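I closed all my positions at 18:30 yesterday, with 41 minutes of the match still to play, and I want to explain why I think this is the correct habit, even when it costs money.

The match was Drurkstead against Sodmont. I had backed the draw, and the price moved for me quite early. I was 60 in profit. My friend Filipa Pacheco, who trades longer than me, wrote that I should wait, because both teams were tired and a goal was not likely. Maybe she was right. The draw came in, and I would have made much more.

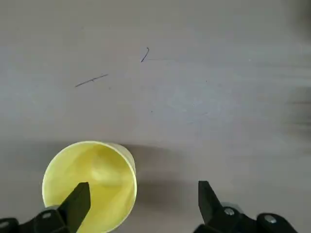
A trader needs a fixed exit before the game starts. In my opinion this is more important than the choice of the match. When I decide the exit during the play, I am not deciding, I am only feeling something about the last attack. For many months I wrote my exits on paper and then ignored them. I could as well draw one thin dark line on a gray table, like the one in the photo, and call it a plan. The line has a value only if I obey it.

People answer that the market gives new information each minute, and a good trader must use it. I agree for the very good ones. Nedeljković scored twice in the cup game in March, and Filipa read the price perfectly before the second goal. I was also watching, and I saw nothing. I lost 606 that month, almost all of it after the moment when my plan said to stop.

So I accept to leave some money behind. Next is the Unico match, and my exit is already written. If the price reaches it in the first ten minutes, I will go out in the first ten minutes, and Filipa can laugh again.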